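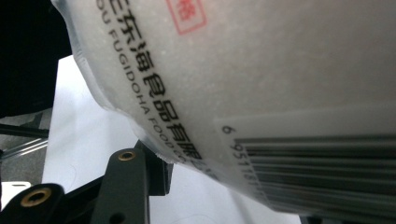

今晚的主角:冰箱深处的这袋,白色磨砂包装,上面印着“东海食品有限公……”

1/
事情是这样的,我本来只是想拿一瓶酱油。结果手一伸进去,摸到一袋东西,拿出来又摸到一袋,然后就停不下来了,把整个厨房的存货全翻了出来。现在是晚上九点多,酱油还没拿到。

2/
先交代一下背景:我搬来 Brinutholm 以后养成了一个坏习惯,每次去亚洲超市都像要过冬。离我最近的那家叫 Tallesitz,坐车单程就要很久,所以每次去都觉得“来都来了”,“来都来了”说多了就是今天这个局面。

3/
上面那袋上有两行字,一行中文一行英文,英文那行我认出来有 FUGIDOHA FOOD CO。旁边还有个红色方框,里面是红字,像盖了个章。我对这种排版完全没有抵抗力,在货架前看见这种包装就觉得特别亲切,像小时候外婆家的橱柜。

4/
但是问题来了,我的存货里白色袋子实在太多了!!糯米粉、粘米粉、澄粉、木薯淀粉,全部是白袋子装白粉末,竖着塞在一起,从侧面看一模一样。上个月我拿澄粉当糯米粉搓汤圆,煮出来的东西我到现在都不知道该叫什么。

5/
所以今天立个规矩:所有开过的袋子,一律用马克笔在封口的地方写大字。不写品牌,不写产地,就写“汤圆”“肠粉”“勾芡”,写用途。这招是 Yulan Hou 教我的,她家的抽屉一拉开全是字,像中药铺。

6/
翻的过程中还发现了这些:
开了封的紫菜三包(都只吃了一点点)
一罐 Sedano 的番茄,我完全不记得买过
干香菇,很香,没问题
半袋冰糖,结成一整块,可以当凶器
朋友送的 Zariņš 黑麦面包干,还脆着,边收拾边吃掉了

7/
说到干香菇,我爸坚持香菇要放冷冻,我妈坚持要放阴凉处,两个人为这事争了快半辈子。我折中了一下,一半冷冻一半放柜子里。哪边好吃我还真没吃出来。

8/
整理的方法我也顺便说一下,有人之前问过。
我现在是分三层:最上面放不常用的,中间放每个礼拜都会碰的,最下面放重的和瓶瓶罐罐。软袋子全部竖着放进收纳盒,像放文件一样,有字的那面朝外。一定要朝外!朝里等于没放。

9/
收纳盒不用买贵的。我以前买过一套带盖子的,很好看,然后发现每次拿东西都要先搬盖子,用了两个礼拜就把盖子全收起来了。现在盖子在床底下。

10/
冷冻层是另一个世界。我一直以为自己没什么冷冻的东西,今天数了一下小包装,13 包。里面有饺子,有切好的葱花,有一包我写着“汤”的东西。哪种汤,当时的我觉得不用写。

11/
所以补充一条规矩:写“汤”不行,要写什么汤。
(刚才化了一点尝了,是玉米排骨。还挺好喝的,明天中午有着落了。)

12/
Anqi Xie 在群里看我直播收拾,问我为什么不干脆做个表格,电脑上记一下。我真的做过,九月份做的,列得非常漂亮,还有颜色。最后一次更新也是九月份。

13/
现在我用的是最笨的办法:冰箱门上贴一张纸,用完一样划掉一样,买回来一样写一样。纸满了就换。到现在换过两张,比我用过的所有软件都活得久。

14/
有人问保质期怎么处理。没开封的我按日期排,快到的放最前面。开封以后的粉类我会夹紧放冷藏,闻一下没有怪味再用。有怪味就扔,别心疼。我以前心疼过一包虾皮,整个柜子香了一个月,香到隔壁的 Uldis Sakalauskas 来问我是不是养了猫。

15/
对了,封口夹强烈推荐那种长条的,一根能夹住整个袋口。晒衣服的小夹子也能用,就是夹大袋子会漏角,粉会从角里跑出来,然后你的冰箱里就下雪了。别问我怎么知道的。

16/
中间休息了一下,煮了碗面。酱油找到了,在门上,一直在门上。

17/
收尾阶段。柜子擦完了,盒子放回去了,字全部朝外。三包紫菜合成了一包。番茄罐头这周会拿来炖牛肉。糯米粉已经单独放一格,离澄粉最远的那一格。

18/
接下来一个月的目标:不去 Tallesitz。先把家里的吃完。
大家如果有消耗木薯淀粉的菜谱请发给我,除了珍珠!珍珠我搓过一次,搓了一晚上,喝了五分钟。

19/
更新:评论里有人说可以做芋圆。可是芋头要去 Tallesitz 买。

20/
再更新:Yulan 说她家有芋头,明天下午拿过来,条件是我搓她吃。行吧。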